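Recording sessions: common questions

This page is for anyone signed up to record tasks for the Plotitetti project at Trevus. It was last updated on 29/09/2022. If your question isn't covered, ask Mariann Bodnár, who runs the bookings.

What am I being asked to do?

Everyday jobs with everyday objects. You pick things up, open them, move them and put them down, and the equipment records how you did it. The recordings become examples for a system that learns to handle the same sort of object. You don't need to know anything about robots.

What equipment will I use?

There are two ways of recording. In the first you hold a gripper and work through it, so the camera on the tool records what happens at its end. In the second you use your own hands, with a marker cube strapped to the back of each one. Your booking says which kind you are down for. Some people do both, with a break between.
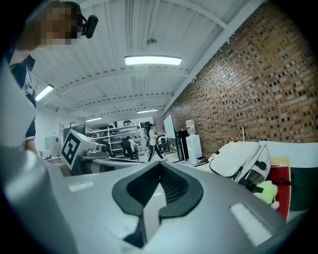
View from a hand-held gripper, with a second one on the table behind.

How long does a session last?

A session is 40 recordings of one task. Most are short, but resetting the table takes time too, so please don't book anything straight afterwards.

Why so many recordings of the same thing?

A system that has seen a bag opened one way will only cope with a bag that lies exactly like that one. We need the small differences: the bag turned a little, the strap underneath, the zip half closed. The bag task stood at 788 accepted recordings at the end of June, and we are still adding to it.

Should I try to do it the same way each time?

No. Do it the way that comes naturally, and move the object a bit between recordings. The only fixed parts are the start and the finish. Begin with both hands or both grippers in view and still, and end the same way.

How fast should I go?

Slightly slower than you would at home. Very quick movements blur, and the marker cubes can't be followed when they blur.

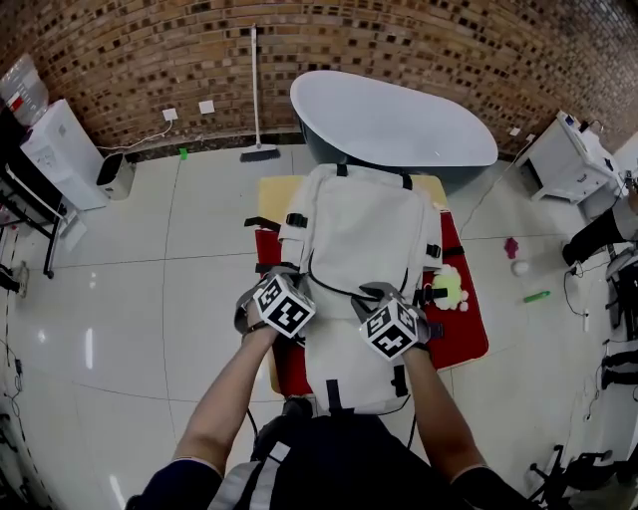

Keep the patterned faces of the cubes clear as well. A sleeve pulled down over one, or a strap lying across it, can spoil a whole recording. Tighten the cubes before you start and check them again after every 8 recordings, because they work loose.

What if I drop something or get stuck?

Carry on if you can. A fumble followed by a recovery is useful to us and gets its own label. If the object ends up on the floor, stop, say "reset" and start that one again.

Do I have to use both hands?

For bags, boxes and clothing, yes. One hand steadies and the other works, and it is fine to swap them over. For small items, follow the task card.

Will my face be recorded?

It may be, if you lean into view of a camera. Faces are blurred before the recordings go to Szekeres for labelling. Voices are removed at the same stage.

Who checks the recordings?

Hefin Howells and Dorottya Gál look at the first 100 of any new task in full. After that they take samples -- more of them if a lot are being turned down.

Can I bring my own things to record with?

Please ask first. New objects have to be entered in the Amari list before they are used, otherwise the recordings can't be matched to them. Krisztina Fodor keeps the list.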